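Skullow Office, Drinks and Storage Working Group
Minutes, August 20, 2024

1. Reusable mugs
The group considered replacing bottled water at desks with mugs filled from the Dredmont cooler. The grey-tinted plastic mug was compared with a labelled water bottle. The squared handle was judged easy to grip. Wash life is to be checked with Shehu before an order for 100 is placed. 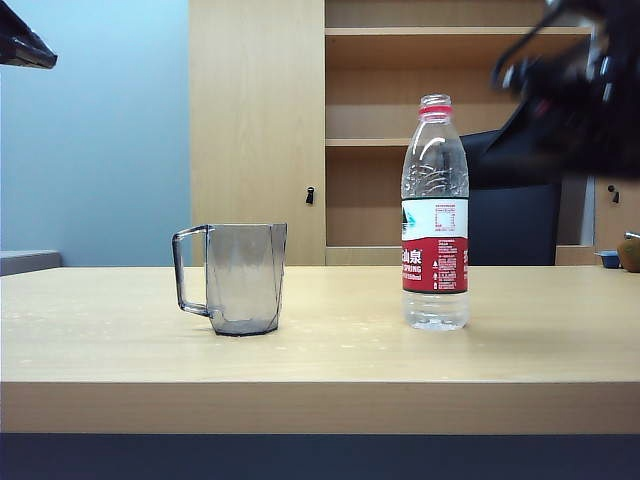
2. Cabinet keys
Key 7 is missing from the register. Kuvik to quote for a replacement. Doors with keyhole locks to be kept shut overnight; open shelves to remain in general use.

3. Bottle stock
Remaining stock to be used up by December. No reorder.

Action: mug order, 3 weeks.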